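**Dallbridge printed quilt and matching mattress pad, bought in April, reviewed Wed 11 September**

I don't trust bedding reviews written the week the parcel arrives. Everything is soft in the first week. So I've waited, and washed, and slept, and used the bed for what I mostly use it for during the day, folding laundry in a room too small for a table.

I paid 130 for the quilt and pad together, which Dallbridge calls a "bedroom refresh set." I'd say it refreshed my bedroom about as much as a new doormat refreshes a house. Still, the old quilt had a split seam and I needed something.

## The look

The product page talks about "heirloom botanicals." What you get is very large peonies and roses in brown, mauve and navy on cream, plus a brown-and-white checked band with a row of little dots along the edge. I like the flowers more than I expected to. The checked band I could do without. It looks like it wandered over from a tablecloth.

The pad is the odd one. It's pink floral with a pink-and-white plaid trim, and in no light does it go with the brown. The listing says the two are "designed to be layered," and the photos on the listing are cropped so that you only ever see one of them. My sister-in-law Titilayo Amadi bought the same set and simply tucks the pad under so it doesn't show. I tried that and it creeps back out on the right side and at the foot, so I've stopped.
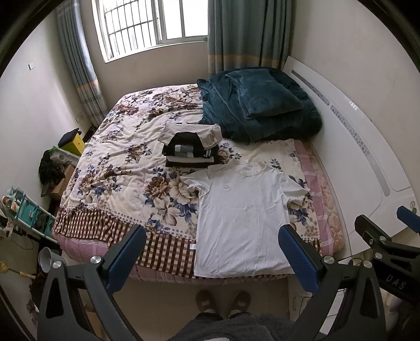 ## As a folding surface

Fine, with complaints. The quilt lies flat enough that a T-shirt can be smoothed out on it without bunching the cover underneath, and a stack of folded things stays where you put it as long as the stack is short. My previous one, a Barbier in some slippery polyester, sent every pile sliding toward the floor by the third shirt.

What it can't do is give you a firm edge. If you fold against a board or a table you get a crisp line, and on this you get a soft one. Dallbridge doesn't claim otherwise, but Ilham Ngau, who talked me into the set, did, so I'm noting it here for her benefit.

White laundry is easy to find on it when it's flat. Thrown down in a heap, less so. A pale shirt in a twist on a cream background takes a second look before you know which end is the neck.
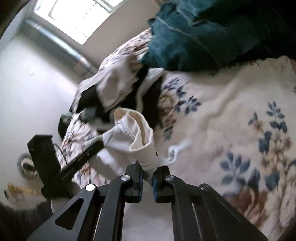 The fabric itself has a slight drag to it, and I go back and forth on whether that's good. It holds clothes in place. It also holds lint, and anything plush sheds on it. I keep a teal blanket and pillow up at the head end and I'm forever picking blue-green fuzz off the cream parts. Dallbridge says "lint resistant." No.

## Washing

The label says cool wash, low heat. I've followed that except for 2 hot washes, both by mistake. No shrinking I could measure, and the navy didn't run, which surprised me. The mauve has gone a shade grayer. The dots on the border are all still there. The pad came out of its first wash lumpy and had to be pulled flat by hand at the corners, and it has needed the same treatment every time since.

Drying takes forever. If you don't have a machine, plan on giving up the clothesline for the day.

## Customer service

I wrote to ask whether the pad came in any other pattern. Someone named Mathis Riviere answered quickly and politely and told me that pink is "a versatile neutral." I left it there.

## Would I buy it again?

The quilt, probably, if it went on sale by itself. It's holding up better than the price led me to fear and it's a decent place to work through a basket of clothes. The pad, no. Sisik makes a plain white one for less, and I'd have bought that if the set hadn't looked like a bargain.

Three stars. I'd have given the quilt four. If the mauve keeps fading I'll come back and change it.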